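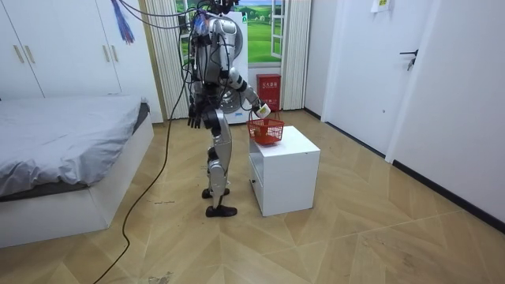
Re: Plivus 12V fridge cutting out overnight

3 min read

Quoting the earlier message:

> We have a 1988 Elico fiberglass trailer, 16 foot, and last winter
> I swapped the old three-way fridge for a Plivus 12V compressor
> unit. It runs fine while hitched or on shore power. Off grid it
> quits at 4 or 5 in the morning with the low voltage light on. The
> battery monitor reads 12.3 when I get up. Battery is a group 27,
> new in June. Do I need a second one, or is the fridge bad?

Neither, I think. Check the wire first.

The original Elico harness feeds the fridge location with 14 gauge. That was fine for the old unit, which ran on propane when parked and used the 12V side only for towing. A compressor draws its current in a different pattern, with a short surge each time it starts. The run from the converter to the fridge is long in that floor plan, as it goes up behind the closet and back down, and the return is the same gauge.

On ours I measured 788 millivolts of drop between the battery posts and the fridge terminals with the compressor running. A monitor at the battery will never show that. If your cutoff is on the higher setting, the fridge sees a dead battery long before you have one.

To test:

1. Unplug from shore power and turn off the converter.
2. Set the thermostat to its coldest position so the compressor starts.
3. Read the voltage at the battery posts.
4. Read it again at the fridge terminals, compressor still running.
5. Subtract. More than 0.3 volt needs fixing.

I ran new 8 gauge, both positive and negative, straight from the fuse block, with a 15 amp fuse at the block end. Do not reuse the old crimp connectors. Mine were green inside. The Zanetti manual for the converter shows a spare position on the block, though on some of them the spare is tied to the lighting circuit - check with a meter before you trust it.

The cutoff can also be lowered on most Plivus units, but I would do the wire first. Running a lead-acid battery down further every night will shorten its life.

We used about 850 feet of elevation gain as an excuse to stop at Brarnum for two nights after the rewire, and the fridge ran through both.

Post your two readings if you get them.

List footer: Contact the list owner | Copyright remains with each poster | Back to top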